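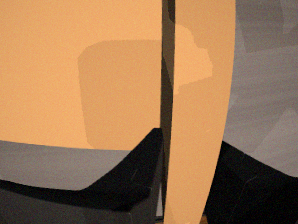
Left arm keeps moving after right arm faults (Warnen, two-arm bench)

Posted in May by Aurélien Vidal
Reading time: 6 min
Print | E-mail

**avidal**
Quick one, hopefully. Two-arm bench in Warnen, Diverine controller, the Flustville task pack with the blocks and the tray. Batch of 1,000 overnight. Episode 417 the right gripper throws a force fault on close, right arm freezes like it should. Left arm doesn't. Keeps going on its trajectory for 40 control ticks and goes straight into the right wrist.

Yes it's sim, nothing got bent. But the same controller config is supposed to go to the Iturra cell and that one is real metal, so I want to know why before anyone loads it.

Fault log, what I have of it:

R_GRIP force limit exceeded
R_ARM state RUN > HOLD
L_ARM state RUN
L_ARM state RUN
(more of the same)
L_ARM collision R_LINK6
L_ARM state RUN > HOLD

Linked stop is ON in the config. Checked twice.

**mudflap_ee**
force fault in sim is nearly always contact garbage. gripper closes on a thin part, solver can't decide which side the finger is on, force goes to the moon for one step. what timestep? if you're at the default drop it by half and I bet 417 goes away

**tessellate**
That fixes the fault, doesn't fix the stop. He's asking why the left arm kept going.

**mudflap_ee**
sure but no fault no problem. it's a sim

**tessellate**
On the Iturra cell there will be a fault sooner or later, somebody's sleeve or a block in sideways or whatever. I'd leave the timestep alone until the stop is sorted, otherwise you lose your only repro.

**avidal**
Agree with tess, leaving it. Control loop is 400 Hz, so 40 ticks is a tenth of a second. Doesn't sound like much, but the grippers work over the same bit of table and the gap between them is small to begin with.

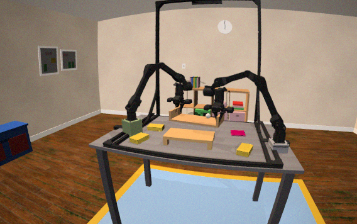

The home poses are fine. It's the handoff over the tray where it gets tight – both wrists are inside each other's envelope for the whole move and the planner is counting on both arms staying on schedule. One stops, the other doesn't, and you've got a collision baked in.

Moving the bases apart isn't an option btw, the layout is copied from the drawing for the real bench.

**norquay**
Is linked stop set per arm or at the cell level? In Diverine those are two different flags with the same label in the UI. Bit us last year. Per arm means "I will listen for the other guy's stop." Cell means the supervisor sends it to both. If you only have per arm on the right, the right listens and the left is deaf.

**avidal**
Set on both arms. Cell level... off. Huh. Would have thought per arm on both covers it?

**norquay**
Should. Try cell on and replay 417 with the same seed.

**gantryman**
Forget flags. Whoever is putting a two-arm cell into service with the stop done in controller software needs to have a long think. Hardwired safety circuit, both drives, done. Then you don't care what the flag does.

**norquay**
He has to care, a protective hold and an e-stop aren't the same. You don't want to cut both drives every time a gripper squeezes too hard.

**gantryman**
I would. Every time. Annoying beats a broken wrist. And I don't mean the robot's.

**mudflap_ee**
you'd never finish a batch lol. brakes slamming all day, you wear those out too

**gantryman**
Then fix what's causing the faults. Not seeing the downside.

**avidal**
Guys. The Iturra cell has a hardwired e-stop and a light curtain, wasn't going to skip that. This is the layer under it.

Replayed 417, same seed, cell flag on. Left arm goes to HOLD 2 ticks after the right. No contact. Flag off again, collision is back, same tick as before. So that's the fix, or half of it. Still don't get why per arm on both isn't enough.

**tessellate**
Can you dump the message bus for those 40 ticks? Want to see if the right arm's HOLD is published at all.

**avidal**
Published, yes. Left arm recieves it too. Then it sits in the queue behind the gripper command, which is blocking. Left gripper was mid-close at that moment. Close finishes, queue drains, by then it's already hit.

**tessellate**
There you go. Stop message is in the same queue as motion. That's a bug, I don't care what the manual says about it.

**norquay**
Not sure I'd say bug. Per arm stop is documented as "best effort," somewhere in the back. Supervisor stop has its own channel, that's why the cell flag works.

**tessellate**
"Best effort" on something labeled linked stop is a bug with paperwork.

**norquay**
ok fair

**mudflap_ee**
still want to know about the force spike. did you look

**avidal**
Looked. You were right on that one, single step spike, finger was past the surface of the block on the step before. Halved the timestep in a separate branch and it's gone for that seed. Haven't rerun the batch. Keeping the old timestep for the stop tests so I can still trigger it.

Current plan:
– cell flag on, and a startup check that refuses to run if it's off
– inject a fault at random times during the handoff, left and right, with the other gripper mid-close
– same thing on the Iturra cell at crawl speed, nothing in the grippers, everybody outside the curtain
– ticket to Diverine about the queue

**gantryman**
Put the e-stop test first on that list, before the injected faults. Both arms moving, hit the button, measure the stopping distance on each. Don't take the datasheet number.

**avidal**
Will do, good point. Moving it up.

**norquay**
Also check the flag survives a config import. Ours went back to off when we loaded a task pack over it.

**avidal**
Ugh. Just tried it. Loaded the Flustville pack fresh and cell flag is off again, no warning. So it was probably never off by hand, the pack did it. Adding that to the ticket and putting the startup check after the import instead of before.

Will post when the injected runs are done.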